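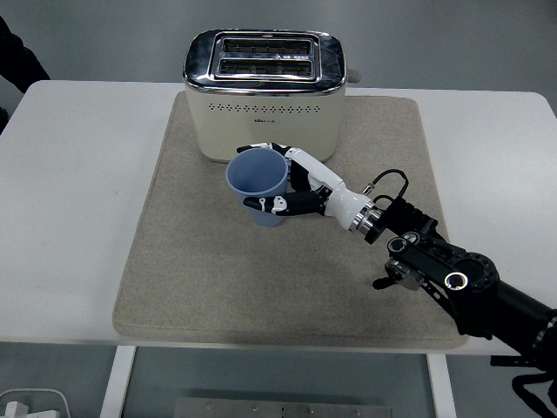 **Tasovham, April**

The Tasovham Court Reporting Service supplies news of local criminal and coroners' hearings to newspapers, radio stations and community websites. It was set up after the town's last daily paper closed its office beside the magistrates' court, and it now serves 24 titles across the county.

Our reporters attend court in person. They file short factual accounts of each hearing, normally by 5pm, and follow a case from first appearance to sentence. Last year the service covered roughly 600 hearings, including 61 inquests.

## How we work

Reports name defendants only where the law allows. If a person is cleared, we publish that outcome with the same prominence as the charge. Requests for correction are read by a duty editor - not by the reporter concerned - and answered within 3 working days.

## Our partners

The service is owned by the Vidal Trust. Pledico maintains our archive, which is open to subscribers and, on written request, to families named in a report.

Our office is on the first floor of Skultemero House. Visits are by appointment.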